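3.2 How households decide what counts as clean

We had expected, when we first drew up the interview guide, that people would talk mostly about products. They did talk about them, and at some length, but what came through far more strongly in the 80 households we visited was the matter of order: which surface gets wiped first, which cloth is allowed to touch it, and who in the family has the final word. Giuliana Puma, who carried out most of the visits in Odport, kept a running notebook of these small rules, and much of this section leans on her pages.

The kitchen counter came up again and again. In the older homes near the harbor, the counter was treated almost as part of the dinner table, and a person would no more set a shoe box on it than on a plate. In the newer apartments in Drelleo it was closer to a hallway shelf - mail, keys, school bags and groceries all landed there, and the wiping was done in the evening, once everything had found its way home. Neither group thought of itself as fussy, and both were a little amused to hear how the other one lived. 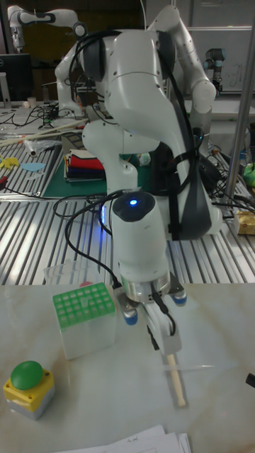

Figure 4. Pale marble-patterned tabletop with a green-topped test-tube rack and a clear plastic box.

Pattern and color mattered more than we had guessed. Several people with light, veined counters told us that they wiped by feel, running a palm across the surface in search of crumbs, while people with plain dark counters went by eye and usually by the light of the window. One grandmother in Drelleo waited until nearly 2 in the afternoon, when the sun came in low enough over the sink to show her every streak, and she was quite firm that a counter wiped in the morning had not been wiped at all.

Of the 873 separate cleaning rules in the notebook, a good share were passed down from a parent, and these were the ones people held to most fondly. Rules picked up from a label or a neighbor were dropped easily enough when life got busy. Fourteen households had a rule that no one present could explain (a separate sponge for the bread board, say, or vinegar only in March), and we are sorry to report that our gentle questions about these sometimes started a lively family argument. We return to those arguments in Section 4, where they are set beside the earlier work by Hallgrímsson on laundry habits and the sorting of towels.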